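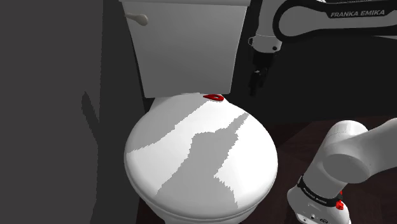

Ticket 97: Nedo gripper model vs stock hand, toilet lid task
Status: open (was closed, reopened by Ylva Söderlund)
Component: simulation / end effectors
Priority: normal

Opened by Ylva Söderlund, Sunday, July 23, 2023

The summary page says the Nedo fingers beat the stock hand on the lid task and that we should buy two sets. I don't believe it yet. Before anyone sends an order to Bremer I'd like to see the result survive a few dull checks.

What was claimed: 100 runs per gripper, same arm, same bathroom, same controller. Nedo lifts the lid far more often.

What I found in the first hour:

1. The controller was not the same. The Nedo runs used the Hägglund impedance settings and the stock runs used the old position controller. That alone could explain the whole gap. A stiff arm pushing on a closed lid from a slightly wrong angle will slip whatever you bolt on the end of it.

2. The start pose differs. In the Nedo config the hand starts lower and closer to the front edge of the lid. In the stock config it starts up near the tank and has to travel the length of the lid first. No mention of this on the summary page.

3. Friction on the Nedo pads is set by hand. I can't find where the value came from. The comment in the file just says "rubber".

Steps to reproduce: load the bathroom scene, pick either gripper, leave the seed alone, press run. Then open both config files side by side, which I suspect was skipped the first time.

Update 1

Reran the stock hand with the Hägglund settings and nothing else changed. Failures dropped by nearly 16. So a good part of the "gripper" result was a controller result.

I also tried the Nedo fingers with the old position controller, to be fair to both sides. They slipped too. Logs are in the shared folder under climgate-lid, next to the earlier ones. Please don't overwrite them.

Update 2

Somebody asked in chat whether the shadows matter, as the arm throws a big blocky one over the lid from certain poses. For the state-based runs, no, the policy never sees a picture. For the camera runs, possibly. The jagged outline comes from the low shadow resolution and I'd expect it to confuse an edge detector on a plain white lid. Raising the resolution is one line in the render settings, but it slows everything down, so I have left it off for the gripper comparison. If the vision people want it they can open their own ticket.

The red marker stays where it is at the back of the lid, by the tank. Moving it between runs would give us one more thing to argue about.

Update 3

Start poses now matched. Both grippers begin high, near the tank. This is the harder start and I chose it on purpose — if the new fingers are better they can be better from there as well.

Result so far: the Nedo fingers are ahead, but by a margin I wouldn't spend money on. 11 of the stock failures are the same failure, the wrist running into its joint limit on the way round. A different gripper won't cure that. Turning the arm base a little towards the lid might, and it costs nothing.

Still not done:

— Friction value for the Nedo pads. I have written to Bremer and asked for a measured figure on glazed and plastic surfaces. If they send a brochure I will count that as no answer.
— Runs with the base turned.
— Contact logging. At the moment a run counts as a success when the lid angle passes the threshold, even if the hand got there by shoving it with a knuckle. I watched one of those and it was not a grasp by any meaning of the word.
— Correct the summary page. I have put a note at the top, but the old bar chart is still there.

Workaround for anyone who needs a working lid task this week: use the stock hand with the Hägglund settings and the low start pose. It's good enough for demos. Don't quote numbers from it.

Order stays on hold. I'll look at it again in October, when the real arm is free and we can try both sets of fingers on an actual lid.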